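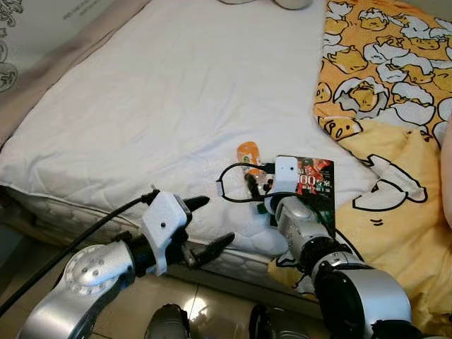

Nitby 床面整理数据：五月开放日专辑

数据说明与使用指南

Nitby 是一套双臂机器人整理床铺的操作数据，全部在 Zatiner 实验楼的五月开放日期间录制。那几天楼里一直很热闹，二层的样板卧室从上午九点开到下午五点，参观的人站在床尾的隔离带外面看，胆子大一点的可以报名坐到操作位上，亲手带着两条机械臂收拾床面。我们本来只打算做演示，后来发现现场录下来的东西比平时关起门来采的丰富太多了，于是整理成了现在这份数据。

如果你当天来过现场，欢迎！你操作的那一段很可能就在里面（前提是你签了同意书）。如果你没来过，下面会尽量把现场是怎么回事讲清楚，免得看数据的时候一头雾水。

一览

任务：床面物品归拢、床单抚平、毯子拉展、小件拾取与放置
平台：Polton 双臂移动底座，两侧末端均为两指夹爪
操作方式：主从遥操作，操作员坐在房间外侧的操作位
原始录制：2,107 段
质检后发布：1,617 段
其中由参观者操作：262 段
语言标注：中文，每段一条总指令，另有分步指令
场地：样板卧室一间，床一张，床品和杂物每场更换
当前版本：1.2

开放日当天是怎么安排的

每天分上午、下午两大场，每大场里再切成若干个小场，一个小场二十分钟。开头五分钟由我们的操作员演示，讲解员在旁边说明机械臂正在做什么；接下来是参观者体验；最后几分钟留给提问和重新布置床面。整个开放日接待了将近1,000名参观者，排队最长的时候队伍拐到了楼梯口，我们临时搬了几把椅子出去，又在走廊的屏幕上同步播放操作画面。走廊里的人看得比屋里的人还投入，夹爪快要碰到东西的时候，外面会先传来一阵“往左、往左”。

布置床面这件事很快就交给了观众。第一场还是我们自己摆，第二场有个小朋友问能不能由他来摆，我们说行，他就把毯子揉成一大团堆在床的一侧，很得意地退后看着。从那以后每场都请一到两位观众来“捣乱”，规则只有一条：床上的东西不能硬到会伤夹爪。结果床面的初始状态一下子变得五花八门，团着的、拧着的、半边拖到床沿下面的，全都有。我们自己摆了大半年，都没摆出过这么多样子。

首图对应的那种布置就很典型：白床单铺着，带起伏花纹的床垫侧边露在外面，右边堆着一条明黄色的卡通蛋黄毯子，毯子有一部分垂下来，快碰到地砖了。床上还放着橙色的小件和一个红色封面的东西，上面有白色的“00”字样。两条臂都伸到床前，左侧夹爪张开着，里面没有夹东西。这类布置在分类里叫“混合杂乱”，软的、薄的、立着的放在一起，难度比单独拉毯子高出一截，也是我们最想推荐大家先看的一类。

任务分类

一、抚平
目标是床单表面。操作员用夹爪背部或闭合的指尖从中间向外推，允许多次往返。床单的材质比较薄，推得太快会在前方堆出新的褶子，熟手通常先轻轻压住一侧，再用另一条臂推。评分只看结束时的状态，中间推出多少褶子都没关系。

二、拉展
目标是毯子或薄被。初始状态由观众布置，结束状态要求主体展开并盖住指定的半边床面。双臂配合的质量在这一类里最看得出来：一条臂捏住边角，另一条臂沿着边缘去找下一个抓点。有的片段里操作员会换好几次手，我们都完整保留了，没有剪。

三、归拢
把床上的小件集中到一处，或者放进床边的收纳盒。小件包括小包装零食、小玩具、卡片、书册等等。薄卡片平放的时候非常难夹，参观者在这里卡住的次数最多，也笑得最大声。

四、混合杂乱
前三类的组合，没有固定顺序。总指令通常是一句很生活化的话，例如“把床收拾一下，东西放到枕头边上”。分步指令由标注员事后补写，和操作员当时心里想的顺序未必一致，使用时请留意。

关于参观者操作的片段

我们对这262段特别有感情，也想多说几句。

参观者上手之前会有一次简短的练习，学会张合夹爪、抬高和放低两臂，以及怎么喊停。旁边始终有一位操作员守着急停。练习不录制，正式体验才录。每人一次机会，时间到了就换下一位，所以这部分片段里有不少在任务完成之前就结束的，标签写作“未完成”，和“失败”是两回事：失败是指物品掉落到地面、床品被拖离床面，或者操作员介入接管。

参观者的动作和熟手很不一样。熟手的路线干净，几乎不绕路；参观者会停下来想，会在空中比划，会两条臂同时去抓同一个角。有位奶奶上来先把枕头扶正，再去动别的，讲解员提醒她任务是拉毯子，她说枕头歪着看着难受。她那一段的总指令是“把毯子拉平”，动作里却有很长一部分在弄枕头，我们没有改指令，只在备注里写了“含任务外动作”。做意图理解的朋友应该会喜欢这种材料。

我们自己训练的时候试过三种用法：只用熟手数据、全部混用、先混用再用熟手数据微调。第三种在我们的内部测试里效果最让人高兴，尤其是夹空以后重新尝试的行为明显变多了。测试规模很小，具体数字等做完重复实验再放出来，大家先当作一个线索。

讲解与提问

Rostislav Koubek 是这次开放日的现场负责人，也是讲解词的作者。他坚持每一场都把失败也讲出来：夹空了就停下来，告诉大家刚才为什么没夹住，下一次打算从哪个方向去。我们原来担心观众会失望，结果恰好相反，夹空之后再夹起来，掌声比一次成功的时候还响！

被问得最多的几个问题也记在这里，讲解员们后来都能背了。

为什么选床？床面上软的东西多，形状一直在变，同一条毯子很难出现两次一样的样子。对机械臂来说这比桌面难，对观众来说又人人都熟，不需要先解释任务。

它是自己在动吗？开放日录制的部分全部是遥操作，有人在控制。每天下午最后一场会放一小段自主运行的演示，那部分没有收进这份数据。

会不会把毯子扯坏？夹持力设了上限。开放日期间换下来洗过几次床品，没有因为夹扯报废的。

什么时候能买回家？这个问题我们回答不了，只能说还早。问的人通常会接着讲自己家里的床有多乱，聊着聊着下一场就开始了。

录制内容

每一段包含头部视角的彩色视频、两侧腕部视角的视频、双臂关节状态、末端位姿、夹爪开合量，以及操作员端的指令。所有通道使用同一时钟，对齐之后统一重采样。个别片段的腕部视角有短暂丢帧，我们在质量字段里作了标记，没有用插值补上。

头部视角能看到床面的大部分，但床的远端和两侧经常只露出一部分，线缆和夹爪也会挡住物品。第一次看数据的人常常问要不要把有遮挡的片段去掉，我们的建议是留着。现场就是这样的，能从遮挡里恢复过来的策略才用得上。

声音没有收录。现场实在太吵，而且涉及参观者的隐私。有点可惜，那些“往左、往左”都听不到了。

数据组织

数据按小场分目录，每个小场里按录制先后排列。每一段配一份文字说明，主要字段如下。

任务类别：抚平、拉展、归拢、混合杂乱
操作者类型：熟手、参观者
布置者类型：工作人员、观众
总指令：一句中文
分步指令：若干句中文，带起止时间
结果：完成、未完成、失败
质量：正常、有丢帧、有接管
备注：自由文本，可能为空

操作者没有姓名，也没有任何可以对应到个人的编号。同一位熟手录制的不同片段之间也不作关联，有几位研究者来信希望能按操作者分组，我们讨论过，暂时维持现状。

建议的划分

训练集和测试集请按小场划分，不要按片段随机划分。同一个小场里的床品和杂物是一样的，随机划分会让测试成绩虚高，这个坑我们自己踩过一次，白高兴了两天。随数据附带了一份我们使用的划分清单，方便横向比较；如果你另有划分，请在文章里写明。

读取工具

读取脚本放在同一仓库的工具目录下，名字叫 Rotich，依赖很少，普通笔记本就能跑。它可以做三件事：按字段筛选片段，把多路视频和关节曲线并排播放，导出成常见的训练格式。播放功能最初是为了走廊那块屏幕写的，界面字号特别大，后来有人说看着舒服，就一直没改小。

第一次使用，建议先按“混合杂乱”加“观众布置”筛选，挑十来段从头看到尾。看完再决定要不要用全部数据，比直接读字段表快得多。

质检过程

每段由两位标注员分别查看，意见不一致时由第三位决定。剔除的原因主要有几种：通道缺失、急停后没有恢复、有参观者的面部进入画面、同意书信息不完整。面部问题我们从严处理，只要能辨认就整段剔除，没有做模糊。好几段操作得非常漂亮的也因此没能发布，标注员在讨论区里连着惋惜了好几天。

已知的不足

只有一间卧室、一张床，床垫和地面从头到尾没换过，跨房间泛化请不要只依赖这份数据。

光照以室内灯光为主，地砖反光比较明显，下午的场次还有窗外光线的影响，颜色会有偏移。

分步指令的颗粒度不够统一。早期标注员写得细，“左臂夹住毯子近端的角”算一步；后期写得粗，“拉开毯子”就算一步。1.2 版统一了一部分，剩下的还在改。

观众布置的床面偏向夸张，毕竟大家都想难倒机器人。真实生活里很少有人会把所有东西都堆在床中间，做统计分析时请把布置者类型考虑进去。

力觉数据没有收录。传感器当时还在调试，读数不可靠。

使用许可

研究和教学可以自由使用，包括课程作业和学生竞赛。商业用途请先来信说明。请不要尝试从数据中识别任何参观者。重新分发时请保留这份说明，改动过的版本请换个名字，我们收到过针对改动版的问题，查了很久才发现对方用的版本和我们的对不上。

版本记录

1.0　首次发布，只含熟手操作的片段。
1.1　加入参观者操作的片段，增加布置者类型字段。
1.2　修正一批分步指令的起止时间，重新核对失败与未完成的标签，读取工具支持按质量筛选。

参与进来

发现标签有误、视频播放异常，或者你写了更好用的读取代码，都请在仓库里提出来，我们每周集中处理一次。带着截图和片段所在的小场序号会快很多。

下一次开放日的场地还在谈，想换成带衣柜的房间，把叠好的毯子收进柜子里也算作任务的一部分。机械臂伸进柜门的角度现在还不太理想，Koubek 正带着人在楼下用纸箱搭的柜子反复试。报名开放后会在仓库首页通知，想来布置床面“捣乱”的朋友，可以提前把点子写在讨论区，上次来过的几位已经开始在里面较劲了。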